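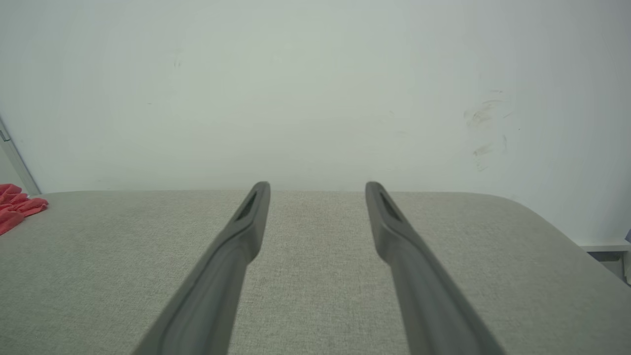 **Dye from a red shirt on a light gray sofa – does any of the advice work?**

My sofa is Talarside, pale gray, fine weave, and I paid extra for the so-called easy-care fabric. I don't believe in easy-care fabric. People in this house drop their red sports shirts on it, something red-orange is crumpled at the left end as usual, and the wall behind has scuffs on the right side that already beat every miracle sponge I bought. So I'm not in the mood for miracles. Do red shirts really rub off on upholstery, or is that a story told by people who sell fabric spray? The store wants me to buy a bottle of Jullumora. The reviews all sound like the same person wrote them.

– Hok-lam Au

**Elango Chettiar**

A dry shirt that has been washed a few times isn't going to do much. A sweaty one left overnight might. I would not take the label's word for it, so test: damp white rag, rub the inside of a hem for a minute, look at the rag.

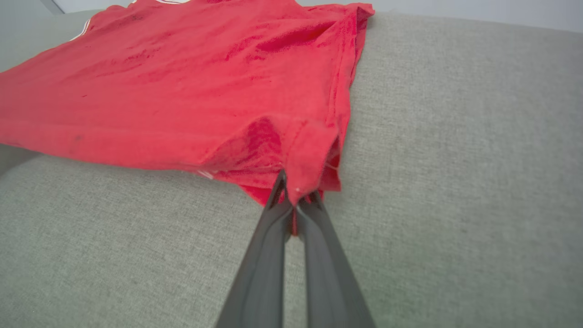

If it comes up pink, keep that shirt off the sofa until it stops. Wash it alone in cold water and try the rag again. I had one that took 13 washes, and I don't trust it now.

As for spray, I tried one on a hidden patch and couldn't tell the patch from the rest. Maybe it does something. I wouldn't pay for maybe.

**Kuo**

vinegar sets the color, everyone knows this. soak it for 2 hours

**Borkach**

Everyone "knows" the vinegar thing and I've never seen it work on a store-bought shirt. Mine bled exactly as much after.
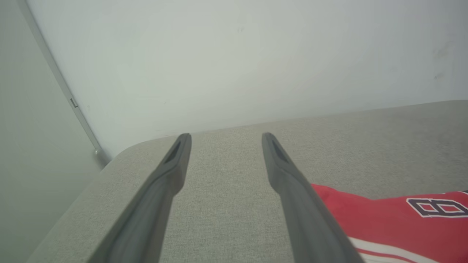
The printed number is a separate headache, by the way. If your shirts have those big numerals, fold them with the print inside and don't leave them on anything warm. And put a hook by the door. I doubt anyone will use it – mine don't – but it's cheaper than the spray.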